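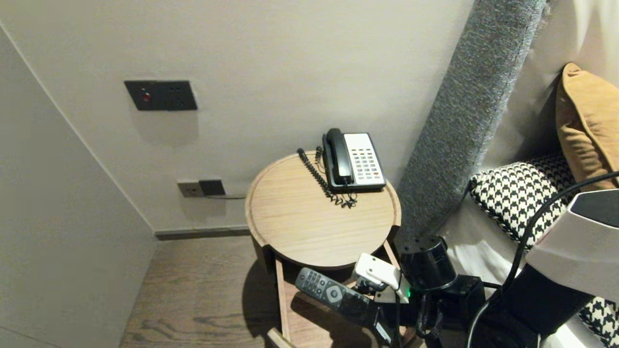
Bedside corner, Room 9: telephone, table, wall switch and low outlet

Clemthorpe Guest Rooms
Bedroom safety check – bedside area and electrics
Date of check: 12 February 2023
Area: Room 9, bed side nearest the corner
Result: passed with comments

Mark each line OK, Comment or Action. Comments are for the housekeeping folder. Anything marked Action goes on the maintenance sheet the same day and is signed off there, not here.

1. Side table

1.1 Table stands level and does not rock when pressed at the rim
OK. Pressed on four sides. No movement.

1.2 Top free of splinters, cracks and lifting edges
OK. The raised rim was felt all the way round by hand. One slightly rough place towards the wall, not sharp enough to catch a sleeve. Look at it again in June.

1.3 Lower shelf secure
OK. Slats firm, no loose pins. Please do not stand bottles or glasses on this shelf, as the gaps make them tip. Books, the room folder and the TV remote are fine.

1.4 Table placed clear of the walking route
OK. It sits in the corner and leaves the way round the bed free. If the bed is moved for cleaning, put the table back in the corner before the bed goes back.

2. Telephone

2.1 Handset sits properly in its cradle
OK. Lifted and replaced three times, line cut off each time as it should.

2.2 Dialling tone present, reception key works
OK. Reception answered. The outside line was tried as well and was clear.

2.3 Key markings can be read
Comment. Readable with the main light on. With only the bedside light on, the small grey keys are hard to make out. The red and orange ones are easier. A large-print card with the reception and emergency numbers should be kept in the room folder, and this room's folder did not have one.

2.4 Handset cord in good order and not hanging over the edge
Comment. No splits in the cord and both ends click in firmly. It is tangled by the base of the phone and loops across the table in front of it, where a guest would put down a cup. Let the handset hang free for a minute to untwist the cord, then lay it beside the phone. We had the same comment in the last two rooms checked, so it needs adding to the daily room card.

2.5 Telephone clean
OK. Earpiece and mouthpiece to be wiped with a barely damp cloth. Do not spray the keypad.

3. Wall switch

3.1 Plate fixed flat to the wall, no cracks
OK.

3.2 Both switch buttons work
OK. Each worked several times. No crackle, no sticking.

3.3 Red indicator light
OK. No warmth felt on the plate. The light is there so guests can find the switch in the dark. Do not cover it with tape, even if a guest has asked for a darker room. Offer an eye mask from the linen cupboard.

3.4 Switch can be reached from the bed
Comment. It can be reached sitting up. A guest lying flat would have to lean over the table, and the phone is in the way of the arm. No change proposed for now.

4. Low outlet and cable

4.1 Outlet plate secure, no scorching or discolouring
OK. The socket part is beige and the section beside it is dark grey. That is how the plate was made and should not be reported as a fault. It came up twice last year.

4.2 Cable undamaged along the part that can be reached
OK. The thin grey cable was followed by hand from the plate to behind the table. No nicks or flattened places.

4.3 Cable not trapped by furniture
Action. One table leg was resting close enough to pinch the cable if the table is pushed back hard. Table brought forward slightly during the check. Maintenance to fit two cable clips above the skirting board so that the cable stays put. Senico clips are in the store, use the small size.

4.4 No adaptors or extension leads in use
OK. None found.

5. Bed and soft furnishings next to the electrics

5.1 Headboard firm
OK. Grey upholstered edge sound, no staples showing.

5.2 Cushions kept clear of the outlet and cable
OK. The mustard-yellow cushion and the houndstooth one belong on the bed. When guests take them off at night they tend to go on the floor on this side. Pick them up during evening service.

5.3 Fire labels present on cushions
Comment. Label on the yellow cushion is complete. Label on the houndstooth cushion is faded. The Lonano order sheet should show the batch – to be matched up by the office.

6. Floor and skirting

6.1 Floorboards flat, no raised ends
OK.

6.2 Skirting board fixed, no gaps
OK. Dust along the top edge behind the table. Use the narrow brush, as the vacuum head knocks the outlet plate.

7. TV remote

7.1 Battery cover closed and batteries not leaking
OK. Buttons and round silver pad work.

7.2 Remote returned to its usual place
OK. Lower shelf of the side table in this room.

Items carried forward
2.3 Number card for the folder
2.4 Cord reminder on the daily room card
4.3 Cable clips
5.3 Cushion label

The window side of this room is on a separate sheet. The Adeyemi wing is checked on its own rota.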